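The Sorting Job and the People Who Held It

When the Zadamville parts recovery center began moving its mixed-bin sorting to robot arms last August, the question most often put to management was how many jobs would go. It was a fair question, and the answer was published early: none of the 34 sorting positions would be cut during the changeover. Much less attention was paid to what those 34 positions would become. In my view that is the more important question, and the center has answered only part of it.

Mixed-bin sorting has always been treated as entry-level work. A sorter stands at a bin of unrelated small items, picks out one at a time and places each where it belongs. The job description at Zadamville ran to four lines. Those of us who have supervised the work know how much those four lines left out. An experienced sorter recognizes a fitting by its weight, notices when two pieces have been wedged together, and sets aside the odd item that no category covers. These judgments were never written down, and for that reason they were never paid for.

Automation has now obliged us to write them down. In the first stage of the project, sorters and technicians recorded 466 separate handling problems, from clear plastic pieces that are hard to pick out against a metal floor to flat items that offer nothing to grip. Each entry came from a person who had met the problem by hand. The document is, in effect, the first honest account of the sorting job the center has ever possessed.

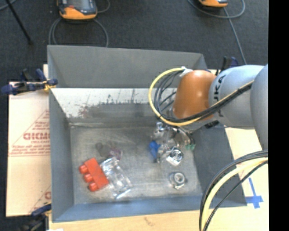
The contribution behind that record should be recognized in grade and in wages. At present it is not. Sorters who moved to the robot stations kept their former pay while taking on duties that include clearing failed picks, checking grip settings and deciding when a station must be stopped. The Fekomley plant, which made the same change before us, created a new grade for this work from the start. Thirty-one of its employees now hold it. Zadamville has promised a review, but has set no date.

There is also the matter of pace. Under the old arrangement, a sorter set the rhythm of the shift and could slow down when a bin was difficult. At the new stations, the rhythm belongs to the machine, and the employee is called upon when something goes wrong. Edin Milošević, a shift lead with long experience in hand sorting, told a staff meeting that the waiting tired him more than the lifting had. His remark deserves serious attention. Long periods of watching, broken by sudden demands, are a known strain, and a rotation between stations and other duties would do much to relieve it.

I do not argue for a return to the former system. Hand sorting was hard on wrists and shoulders, and few who did it for years would wish it on a new employee. The arms have taken over a large share of the repeated reaching, and that is a real gain. My objection is to the belief that the change is complete once the equipment is in place – a belief that tends to settle in as soon as the installation budget has been spent.

Three steps should be taken before the second group of stations opens. The new duties should be described in full and graded accordingly. Rotation should be written into the shift plan, with the authority to stop a station stated in plain terms. Finally, sorters should have a seat at the Thursday technical review, where settings are decided that govern the rest of their working week.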